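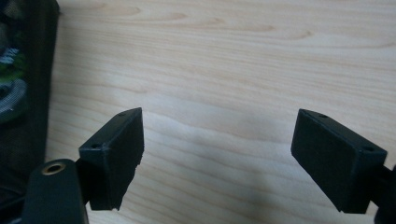 4/12/23 — desk notes, second table

Very happy with this top. The grain is the best we've had in the room: fine wavy lines all the way across, then a few darker amber streaks that bend together. I had picked the board from the supplier's sheet (Nunetti, the pale range) expecting something flat and a bit dull, and got this instead. The finish sits between matte and satin, so the ceiling lights don't bounce straight back at you when you're writing. The old table did that every afternoon and I'd stopped noticing until I sat down at the new one.

Went over it with a barely damp cloth and then a dry one, along the grain. No cleaner. The Nunetti sheet says plain water for the first month, so nothing out of the Mosex bottle until May, please, even if someone spills coffee. I've moved the bottle to the shelf by the sink so it doesn't get grabbed out of habit.

**Corners.** Rounded, and I'd order them rounded again every time. I walk past that table 50 times a day and my hip has opinions about square corners.

**Grommet.** Gray, round, near the far edge and a little right of center. I argued for dead center when we placed the order and I was wrong! Off to the right it leaves a long clear run of wood on the left for paper, and the lamp cord reaches with slack to spare. Left to do: a cable tie underneath so the cord doesn't hang on the carpet.

**Carpet.** The gray-blue is good next to the pale wood, much better than I expected. It does swallow small dark things. Dropped a pen cap, looked for it on my knees, found it two chairs over.

### The pouch question

We've been going back and forth on how to keep the shared writing stuff. The tray was a mess (things rolled, things got borrowed one at a time and never came home), and the Jolleo drawer insert is lovely but you have to be sitting at that exact desk to use it. So I tried going over to zip pouches, one per table, and I'm sold.

What I like about the mesh-type top is being able to tell whether there's anything in there without opening it. The wider end is rounded, and long pens go in easily if you start them at the narrow end. Tip for getting the zipper going: hold the fabric flat with the other hand, or the whole pouch slides along the table with you. The top really is that smooth.
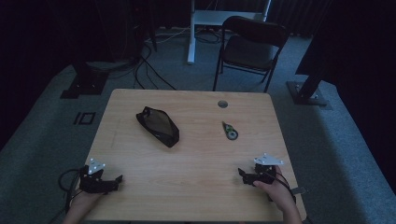
Black zip pouch on the new top, with the little green-bodied tape thing (correction tape, by the look of it) to its right. Grommet at the far edge.

Packing list for each pouch, as it stands:

- 4 pens, black or blue, no gel
- 1 pencil and a small eraser
- correction tape
- short ruler
- 5 sticky flags, loose, tucked flat against the back

Gel pens are out for now. They're nice to write with but they smear on the log sheets, and then you reach for the correction tape, and then the tape is used up by lunch.

Speaking of tape — I'd like to settle on one kind. Side-by-side on a log sheet, the squat type beats the long pen type for me. It fits in the palm, the tip stays down at the start of a line, and you can lift it off cleanly with a small twist at the end. The long type skips on the Iwasaki paper, which has more tooth than it looks. Try both before you agree with me. There's a sheet of my test strips in the back of this notebook, and I wrote over them in pencil and pen so you can see which one takes ink better.

Tape also has to go in last. If it goes in first it ends up under the pens and the tip collects fluff. Same with the eraser, only less annoying.

### Where it lives

Pouch goes left of center on the table, on a diagonal, zipper pull at the far end. I know that's fussy. Put it square to the edge and your forearm lands on it when you write; turned a bit, it sits in the gap. Left-handers may want the mirror image and should just move it.

### To do

- cable tie under the grommet
- labels for the pouches, sewn ones if the Jolleo order comes with them, otherwise tags on the zipper pull
- felt dots for the chair arms, they'll touch the table edge and I want this top to stay nice
- second bundle of log sheets; 3,000 sounds like plenty but the last lot went fast
- ask whether the first table can be swapped for the same board. It looks so yellow next to this one

Will check the finish again in May and write down whether the spot where my wrist rests has gone shiny.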